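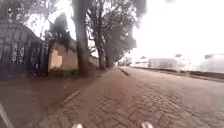 Sidewalk follower drops to the carriageway class on block paving

Forum: Mobile Robotics > Perception and Planning
Started 10 March 2023

kerbwise
We run a small wheeled platform on footpaths with a single forward camera. The stack is a segmentation network with 14 classes, a projection on to a ground plane, and a local planner that samples arcs and scores them against the class grid. Wheel odometry and a cheap IMU, no lidar. Planner runs at 10 Hz, segmentation a bit slower.

The route is a long avenue where the footpath and the carriageway are both laid in the same reddish-brown block. On plain tarmac roads the network separates the two without trouble. On this route the class boundary wanders. The planner sees one wide free surface, the cost of the road side falls to nearly that of the path side, and the arcs start to lean towards the kerb.
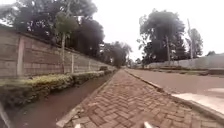 Footpath with kerbs on both sides, herringbone block, road to the right.

Sections like that one are the easy case. The right kerb is grey and slightly raised and the network mostly keeps it as a thin line. Where the line breaks up with distance, the two surfaces merge in the grid and the planner is free to cut across the gap.

What I have tried so far:
Raising the weight on the kerb class in the loss. Kerb recall went up, and so did false kerbs along the brick joints close to the robot.
Larger input size. Helped at range, cost too much on our board.
Smoothing the grid over time. Hides the flicker, but holds a wrong label for longer when the wrong label arrives first.

Any views on where to fix this -- network, grid or planner?

torque_ripple
Planner. If one bad label can move the robot off the path, the cost function is trusting the network too much. Add a lateral prior from the global route and make leaving the corridor expensive. We did this on the Whitfield runs and stopped caring what the network thought the road was.

kerbwise
The global route comes from GNSS, and the tree cover on the left is heavy for most of the avenue. Cross-track error under the canopy is wider than the path on a bad stretch. A tight prior would pull the robot towards the wrong surface with full confidence.

Matúš Ševčík
I disagree with torque_ripple here. A corridor prior only moves the problem into localisation. The information you want is in the image. Both surfaces have the same colour and the same bond, so texture will not separate them, and a network trained mainly on grey pavement against black road has learned exactly that shortcut. Check your training set. I would expect very few frames with matching surfaces.

kerbwise
Counted them last night. 116 frames with block paving on both sides of the kerb, all from February, all one direction of travel. The rest of the set is slabs and tarmac. 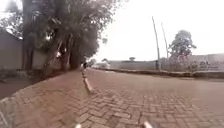
So the set is thin and also one-sided. When the robot ends up on the carriageway, the raised path is on its left and the kerb is seen from the low side, a view the network has hardly met. I suspect that is why recovery is worse than prevention. Once the robot is down there the grid labels the road as footpath, the planner is content, and it carries on in a straight line.

lowpass_lou
That is the part I would worry about. A wrong label you can recover from is a nuisance. A wrong label that agrees with itself for 100 metres is a safety case.

Do you log pitch and vertical acceleration? Going off a kerb leaves a clear spike in z. Use it as an event: if the spike is there and the labels claim nothing has changed, drop confidence in the footpath class and slow down until the grid shows a kerb on the expected side.

torque_ripple
Dropped kerbs will give you no spike at all, and every driveway has one. You will catch the cases you could have caught anyway.

lowpass_lou
It is one input. I did not say it should be the only one.

Matúš Ševčík
Agree with Lou on using it and with torque_ripple on driveways. Gates are useful there. If the grid says footpath and the free surface widens near a gate, treat the next few metres as ambiguous and forbid lateral arcs to the road side. Hold heading on the IMU and wait for the kerb to come back.

kerbwise
A gate class would be new labelling. I could get the same trigger from free-space width, which we already compute. Path width on this avenue is steady between driveways, so a jump ought to show up plainly.

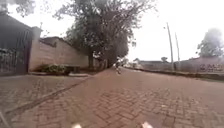 Width alone gives me trouble on the low side, though. There the free surface is wide all the time and never jumps, so the trigger has to compare against the mapped path width instead of against the last few seconds. Our map (built with the Skinmont tools) has a width attribute, but it is empty for most segments. Filling it by hand for this route is an afternoon.

torque_ripple
Then do that before you touch the network. A wide reading against a narrow mapped path is a stronger signal than anything you will get from retraining on a few hundred more frames.

Matúš Ševčík
Do both. Drive the platform along the road edge on purpose, with someone walking beside it, and label those frames. Both directions, and some in low sun if you can get it. Keep a stretch of the avenue out of training altogether, or your numbers will tell you nothing.

balholm_dev
Reading along from the Balholm side. We had a similar merge on concrete. What helped was predicting the kerb as a polyline with a height sign (up or down, seen from the robot) in a separate head, and rasterising it into the grid afterwards. Gaps at range get bridged by the line, and false kerbs on joints mostly vanish, as they are too short to survive the fit. Inference went up by 2 ms on our hardware.

kerbwise
The height sign is what I am missing. Up on the left and level on the right means we are on the road, whatever the surface class says. Does the sign hold up in flat light? Our kerbs have almost no shadow when it is overcast.

balholm_dev
Near field, yes. Past the middle distance it is noise and we mask it out.

kerbwise
Fine, near field is enough to stop on. Plan is map widths first, then the low-side recordings, then the polyline head on a branch. The z spike goes in as a logged event only, until I have seen how often it fires on ordinary joints. Will post the confusion matrix for the held-out stretch in this thread.

torque_ripple
Post the planner logs with it. I still want to see the arc scores at the point where it leaves the path.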